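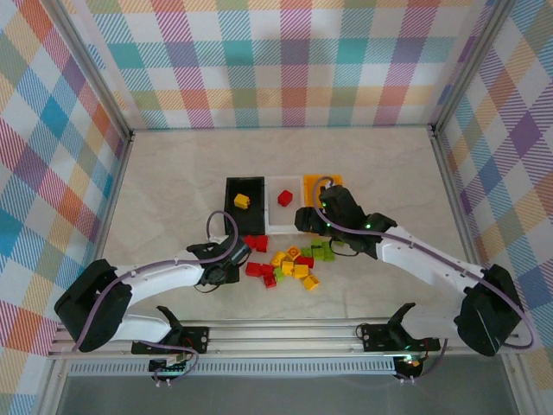
Open day at the Skurnero bus depot
October 2018

The Skurnero depot opened its gates to the public on Sunday, from ten in the morning. Hellent, the company that runs the town buses and took over the dial-a-ride service in July, had put on a free shuttle from the station forecourt. I took the second one. It left full, with several people standing, and went the long way round by Arsenault Road so that passengers could see the new bus lane.

At the gate we were given a yellow wristband and a sheet with the tour times. Tours of the workshop went in groups of 17 and you had to put your name down at a table inside the canteen. The queue for this was slow. By the time I reached the front the next two tours had gone, so I had a cup of tea and looked at the vehicles in the yard first.

The depot keeps 52 buses, and most of them were in on the day, Sunday being a thin timetable. Visitors could climb on four of them. The one with the longest queue was an old double-decker from the Zistanlow route, kept in its former green and cream. The seats have been recovered but the bell cord is still the original. Next to it was one of the new single-deckers with two wheelchair spaces. A driver was showing how the ramp folds out. He let people try the wheelchair space themselves, and one woman who uses a chair told him that the pole by the middle door makes the turn too tight. He wrote it down.

The workshop tour was led by Mélanie Thibodeau, the engineering manager. She began at the fuel island and followed the route a bus takes when it comes in at night: fuel, wash, inspection lane, then either parking or the workshop. The wash takes two minutes per bus and most of the water is used again. She had the machine run once with an empty bus, and those at the front got wet.

In the workshop itself there are three pits and two sets of lifts. A bus was up on one set with its wheels off, and we were able to walk underneath. Mrs Thibodeau showed us the brake chambers and explained how often the linings are measured. Someone asked why buses on the hill routes are off the road so often. She said it was mainly brakes and doors, and that doors cause more cancelled journeys than engines do. The stores next door were kept locked, though we could look through the hatch.

The control room was the part I had most wanted to see. It is smaller than I expected, with three desks and a large screen showing each route as a straight line with the buses moving along it. Route 42 was running six minutes late because of the roadworks at Mill Bridge. The controller on duty explained that she could either hold the bus behind or turn the late one short, and that neither is popular. She chose to hold.

At two o'clock there was a talk in the canteen by Laurier Wong, the operations manager. He spoke for half an hour on the changes planned for the winter timetable. The main points were as follows.

The 42 will run every fifteen minutes on weekdays until seven in the evening, and every half hour after that.

The Zistanlow service will no longer go into the hospital grounds. It will stop on the main road instead.

Dial-a-ride bookings will be taken until six o'clock the evening before travel. At present they close at noon.

Paper weekly tickets will still be sold on the bus.

The hospital stop took up nearly all the questions. Several people said the walk from the main road is uphill and has no shelter. Mr Wong said the turning circle inside the grounds had been blocked by parked cars on many days and that drivers had been losing up to ten minutes there. He agreed to ask for a shelter but could not promise a date. A man near the back asked about Sunday evening buses and was told there was no money for them this year.

There was a children's colouring table, a stall selling old destination blinds and a lost property sale in aid of the hospice. I bought an umbrella. The food ran out at half past one, apart from crisps.

The last shuttle back to the station left at four. Comments on the winter timetable can be handed in at the travel shop or given to any driver on a form.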